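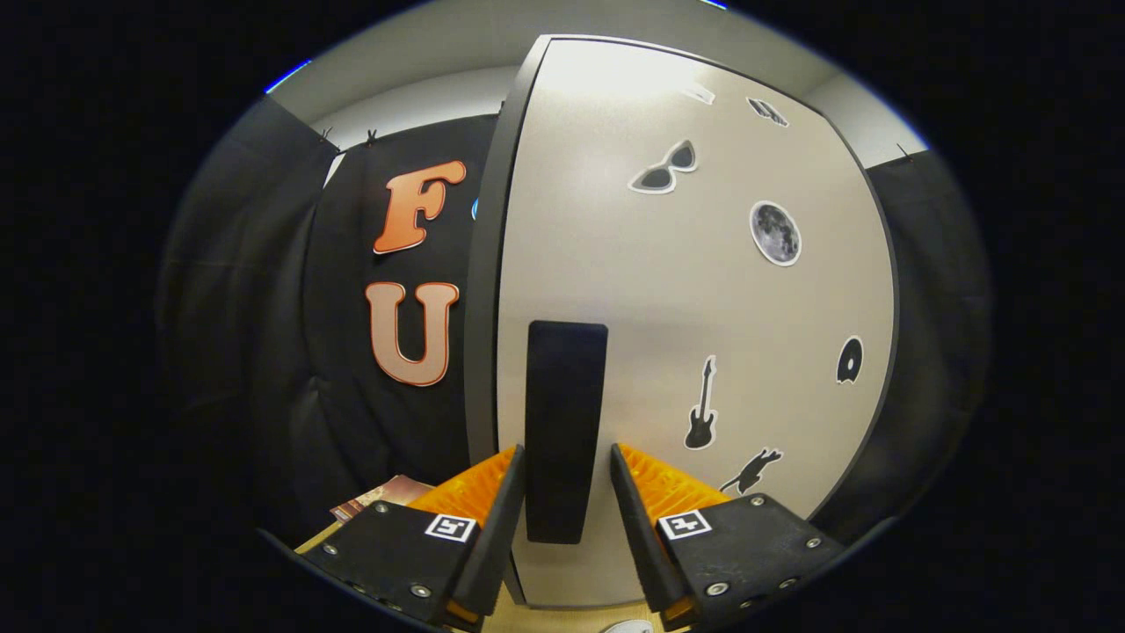
Bornon hand gripper lined up on a black door handle, one finger on either side. The orange ribbed pads and white marker squares are the parts most of this article is about.

Bornon hand gripper

From the Pirkham workshop wiki

The Bornon is a two-fingered gripper you hold in your hand. A person carries it, squeezes the trigger and does ordinary jobs with it (doors, drawers, cups, whatever's on the list) while its camera records, and the recordings are used later to teach a robot arm the same jobs. I've looked after ours since June and have had it in bits more often than I'd like to admit, so I've put down everything I know. Lucero Cusi wrote the first version of this page and a fair amount of her advice on the markers is still in it.

Naming

We have two of them, Bellini and Rokgate. Bellini is the older one and has the stiffer trigger. If you see "B" or "R" in the repair book, that's what it means. Please don't swap fingers between the two! They look the same and they will bolt on quite happily, but the holes were drilled by hand and you'll end up with pads that meet at the tips and gape at the bottom.

Parts

Fingers. Black plastic, held together with small round-headed metal screws. The plastic is tougher than it looks but the screw holes aren't, and a stripped hole means a new finger body.

Pads. Orange and ribbed, one on the inner face of each finger. The ridges run parallel and do most of the gripping on smooth things like handles. They're glued at the back and they wear out, more on that below.

Markers. White squares with a black pattern, one on each finger. The software finds them in the recording and works out from the distance between them how far open the gripper is. There's no sensor in the trigger, so a dirty marker gives you a bad opening width and the whole recording is spoiled.

Camera. Sits behind the fingers and looks past them with a very wide lens. It should see both markers at every opening, from fully shut to fully open.

Setting up

I do this at the start of each session and it's a lot quicker than it sounds once you've done it a few times.

Wipe the lens with the grey cloth, never with your sleeve. Then wipe both markers with a dry cloth. No spray, please — Ataberk Özkan used window cleaner on Rokgate's left marker once and the black went patchy, and we had to print a fresh one.

Squeeze the trigger slowly all the way and let it go slowly all the way. It should feel even. A gritty patch in the middle is nearly always fluff in the slide, and a puff of air will shift it. If it sticks and then jumps, stop and look at the spring before you do anything else.

Hold the gripper shut and look at the pads against a window. You want no light between them, or at most a thin even line. A wedge of light means one finger has gone on crooked. Slacken its screws by half a turn, squeeze the trigger so the fingers pull themselves square, and tighten up again while it's still squeezed.

Last of all, run the opening check on the laptop. It asks for shut, half and open, and you want all three to come up green. If only "open" fails, the camera has usually slipped in its bracket and one marker is wandering out of view.

Testing on a door

My favourite check after any repair is a tall, narrow, upright door handle. You come in from below with the fingers open, one each side of the handle, and close on it without pulling. A mug will forgive you almost anything, but a narrow handle shows up a crooked finger straight away, as one pad touches well before the other. Doors covered in stickers are fine for this, and so are plain ones. I would keep away from very shiny ones, where reflected markers can confuse the check.

Changing the pads

Bellini's last pair came off after 2457 closes by the software's count. The ridges near the tips had gone nearly flat by then and I should have done it sooner. Rokgate's go faster, and Boris Vlachou thinks that's the softer batch of rubber. He may well be right, but I haven't measured it.

Take the finger off first. I know it's tempting to peel the pad off in place, but you'll be pulling against the slide. Warm the pad with your hands for a minute or so, lift one corner with the plastic scraper and go slowly. Clean off the old glue completely, put a thin smear of new on the plastic (thin!), and line the pad up by its bottom edge. Clamp it overnight. Check which way the ridges run before you clamp, and make them match the other finger. I have got this wrong twice.

Spare pads are in the drawer marked "orange", 16 at the last look. Necati Güler orders them, so tell him when you take a pair.

Screws

Finger tight, then a quarter turn with the small driver. The long-handled driver has far too much leverage for this job and lives in the other room for that reason. Screws do work loose with use, and a faint buzz when you tap a finger is the usual sign. Flor Mamani puts a dot of paint across each head so you can see whether it has moved, and I've started doing the same on Rokgate.

Known faults

Opening width jumps about: dirty or curling marker. Clean it, then press the corners down.

Fingers close but don't meet: pad too thin, or glue left behind it on the other side.

Trigger slow to come back: spring. Spares are taped inside the lid of the case.

See also: Lens care; Printing markers; Repair book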